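Skumidgate Community Rooms
1/6 Snack service in the Pelupessy Room resumes this Saturday. Please review the following before you book a table.

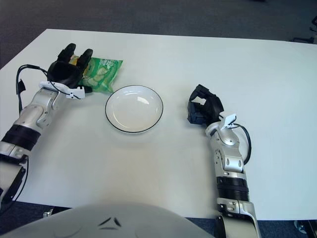
2/6 Plates
Each table is issued one round white plate with a thin black rim. Snacks are to be served from the plate. Bags should be opened over the table and kept off the carpet.

3/6 Portions
One bag serves one table. Additional bags may be requested at the Illari desk until 7 p.m. Guests with food allergies are asked to read the package before serving.

4/6 Cleanup
Tables must be wiped down within 10 minutes of the end of each booking. Empty bags go in the bin by the door. Plates are returned to the cart, unstacked.

5/6 Carpet
Crumbs and spills on the gray carpet should be reported the same day. A handheld vacuum is available on request.

6/6 Questions about table bookings may be directed to Ilham Hutapea, Room Services. The updated room rules take effect in May and will be posted at both entrances.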